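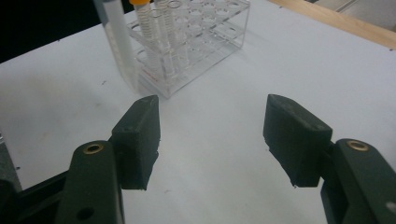

Jarkham Automation Laboratory

Gineo Finger Comparison, Test Tube Set

Summary
The set holds 241 recordings made with a hand-held gripper at the Ranville site. It compares two finger designs, Gineo and Egilsson, on picking tubes from a clear rack and putting them back. The camera is mounted on the tool and views both fingers.

Contents
Video is stored at 60 frames per second. Each recording has one text file giving the finger design, the tube type and the result.

Known limits
Clear plastic gives weak edges against a white tabletop — depth estimates near the rack should be treated with care. Pads were not replaced between sessions, and wear is not labeled.

Use
Released for research use. Recordings shorter than 10 seconds were removed before release.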